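Budgeting for hand-held grippers
From the Bustemden shop-floor wiki, Equipment section

A hand-held gripper is a pair of robot fingers on a body that a person carries. You squeeze, the fingers close, and the recording goes into the pile that later trains an arm. I look after the equipment list at Bustemden, so this article is mostly about what the things cost to own, with a bit on how many to get. For the software side, see Naledi Mabaso's article on recording formats.

What goes on the purchase order

The gripper itself is the easy line. We set aside 3000 dollars per station, and a station for us means 2 grippers, a head-mounted camera, storage, chargers and a table with stuff on it. I used to budget the grippers alone and then spend the rest of the quarter begging for cables (never again!). Petronella Cele at our Delby site still splits hers into separate lines, which makes for a longer form but gets approved faster, so pick whichever your finance people like.

Fingers are a consumable. Put them in the running costs and order spares with the first batch, since the shipping from Wakbridge is the same for one pair or ten. Printed markers are cheap, but they scuff, and a scuffed marker can spoil a whole afternoon of recording – keep a sheet of them in the drawer.
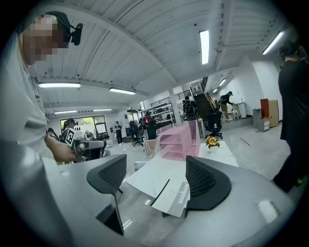
Hand-held grippers in use at a white tabletop, with a head-mounted camera worn by the operator at left.

Props get left out of nearly every budget I've read. You want ordinary desk and household things, plenty of them, in different colors and stiffnesses: organizers, flower pots, cards, sheets of board. Clear and tinted plastic is worth having too, as it gives the cameras a harder time. We spend most of our prop money in September, when the school supplies are out and cheap.

How many to buy

Start from hours of recording, then work back. A new operator at our place gets tired after 30 minutes with a gripper in each hand, so we plan in half-hour blocks with a swap between them. A full charge-and-copy cycle for everything takes us overnight, and I allow 48 hours before a returned set counts as available again. That one number changed our order more than anything else!

Floor space

Leave more room than the table needs. People walk through, chairs drift, and cables end up across the floor unless somebody pays for covers. The Tiêu project plan has a decent layout to copy.

See also: Spare parts list; Head camera straps; Prop storage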